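Umness Shared Kitchen
Table and Counter Safety Checklist, with Comments
Walk-through of 16 August 2018

Hello again, everyone, and thank you for leaving the kitchen so easy to get around in. I always end up writing more than the little comment boxes were made for, so I've typed it all out here the way I did in June. Each item has its result and then whatever I had to say about it. There are 11 items on the list, the same ones we use over at Cornthorpe, and the sheet gets a score out of 100 when I'm finished.

1. Floor clear and dry along the walking side
Result: Pass
Comment: No cords, no bags, no wet patches by the sink. The white tile shows up every crumb, which I know is a nuisance to some of you, but it makes my job wonderfully quick!

2. Table steady, no sharp edges
Result: Pass
Comment: I leaned on all the corners (I am not a light person) and it stayed put. The rubber feet put on in June are holding up nicely.

3. Middle of the table kept open for working
Result: Pass
Comment: Things live around the outside and the middle stays free for whoever is chopping or rolling. Please keep this up. It is the one habit I would carry to every kitchen I visit if I could.

4. Plates racked properly
Result: Pass, with a comment
Comment: Plates belong on a slant between the slats, one to a slot. The wooden rack is a good one, but wood does hold water, so tip it up and wipe underneath at the end of the day. I ran a finger along the lower bars and found no splinters and no dark spots. Check the rims of the plates too as you put them away, especially the light blue ones, because a small chip is hard to spot in a pale glaze and very easy to find with your lip.
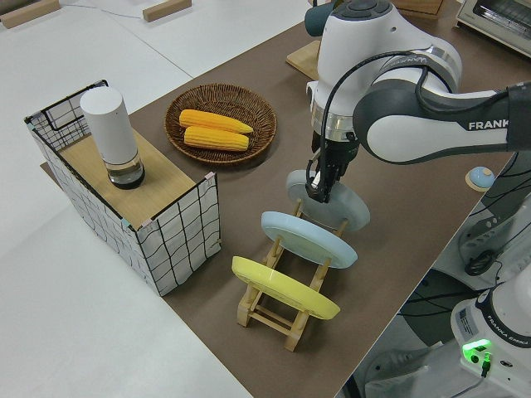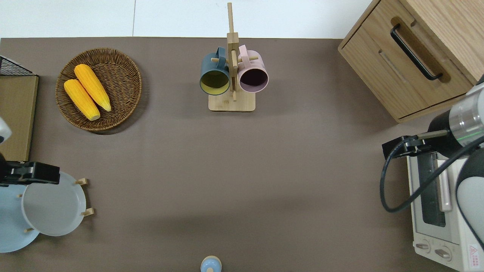

5. Mugs hung securely
Result: Pass
Comment: The mug tree has a nice broad base and I gave it a nudge from each side without any drama. My only request is that you hang mugs on both sides of the post, so the weight stays even, and push the handles well in toward the middle. If a peg ever feels loose, take the mugs down and leave me a note, and I'll bring the wood glue.

6. Fresh food off the bare table
Result: Pass
Comment: The corn was in its round woven basket, where it should be. Woven things are lovely but they do catch silk and crumbs down in the weave, and a damp cloth only pushes it further in. Use the dry brush first, then the cloth, and let the basket air before anything goes back in it.

7. Tall or breakable items away from the edge
Result: Needs attention
Comment: This is my main grumble, and it's a mild one. Anything tall with glass in it would be happier on the tabletop itself than up on the board over the covered basket. The board is only resting there, and a sleeve could catch it. I'd move it down and a hand's width in from the side. It would take less time than reading this paragraph.

8. Wire racks and baskets free of loose ends
Result: Pass
Comment: I felt along the black wire for anything that might scratch and came away with all my skin. Do have a look at the corners every so often, where fabric can work itself loose.

9. Drawers and cabinets close fully
Result: Pass, with a comment
Comment: One drawer in the wooden cabinet needs a firm push for the last little bit. It did close, and the handle is tight. A rub of candle wax on the runners usually does it, and if that fails, Navarro has the spare runners in the storeroom and you only need to ask at the desk.

10. Cleaning products labeled and stored apart from food
Result: Pass
Comment: The Prokaden bottles are all on the low shelf, caps on, labels facing out. Somebody took trouble over that and I noticed.

11. First aid box and fire blanket in place
Result: Needs attention
Comment: The blanket is fine and the pull tabs hang free. The box was short of the small bandages, down to 3, so I have put a refill on the order. Until it comes, there is another box in the hallway by the coats.

Score: I've taken off a few points for items 7 and 11, and I'll fill in the number once the bandages arrive. Please initial the copy on the door when the tall things have been moved.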